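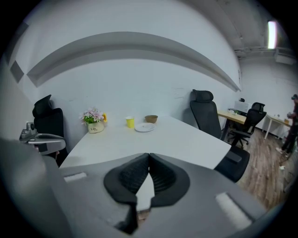

Grasping the Rim

By the time a gripper is close enough to a cup to pick it up, its own fingers are often blocking the view. Much of the software written at Venlow over the past year deals with that last stretch, when the camera sees more of the tool than of the thing it is reaching for.

Venlow has an office in Sokcombe, one floor above a print shop. Its main product is a control package called Grikix, which takes in camera images and puts out small motions for a two-fingered gripper, 15 times a second. Customers supply their own arms. Most of them want to clear tables, load trays or sort returns.

İlker Yüksel runs the perception side. He came from packaging lines, where every part arrives in the same place facing the same way, and he still thinks a lot of robot software is written as if that were true.

"A paper cup and a ceramic bowl have close to the same outline from above," he said. "One of them folds if you squeeze it. The outline won't tell you that."

The team's test table is white, and so is the wall behind it. A white plate on it gives an edge finder very little to work with. On a recent visit the table also had a yellow paper cup, a small brown bowl and a cream pot marked "Life" with pink artificial flowers in it. The flowers are hard for the depth estimate. Petals and leaves overlap, there are gaps between them, and the older version of Grikix tended to fill the gaps in and treat the whole arrangement as one solid lump. A planner that believes in the lump will swing wide around it, or refuse to reach for anything behind it.

The current version keeps two maps. One holds surfaces the camera has seen clearly. The other holds space it hasn't been able to check, and the planner may pass through that space slowly but not fast. Yüksel said the split took longer to get right than any other part of the release. The first attempt made the arm creep everywhere.

The fingers have their own mask. Each frame, the software works out where the gripper's pads should appear, given how far open they are, and removes that area before looking for objects. Early on the mask was a fixed shape. It worked until a customer fitted thicker pads, and then the system spent an afternoon trying to pick up its own left finger.

Training data comes from people holding a gripper and doing the task by hand. The set behind the February release has 139 tasks in it. Each recording is checked for lost tracking before it goes in, and a recording that jumps is thrown out whole. Yüksel used to patch them. He stopped after finding that the patched ones taught the arm to twitch at the same points.

The planning code is older and was bought in. It began as a tool named Yordanov, written for welding cells, and parts of it still assume that nothing in the room moves. Venlow has rewritten the section that handles chairs and people near the work area. The rest is due for replacement, though Yüksel would not give a date.

Delay is the other constant topic. From image to motor command, Grikix now takes 70 milliseconds on the computer most customers use. At slow speeds that hardly matters. During a quick reach, the gripper has moved on by the time the answer comes back, so the software predicts where it will be and plans from there. When the prediction is off, the fingers close a little short and land on the rim of the cup instead of around its sides.

A rim grasp usually holds if the cup is empty. Grikix logs it as a miss anyway.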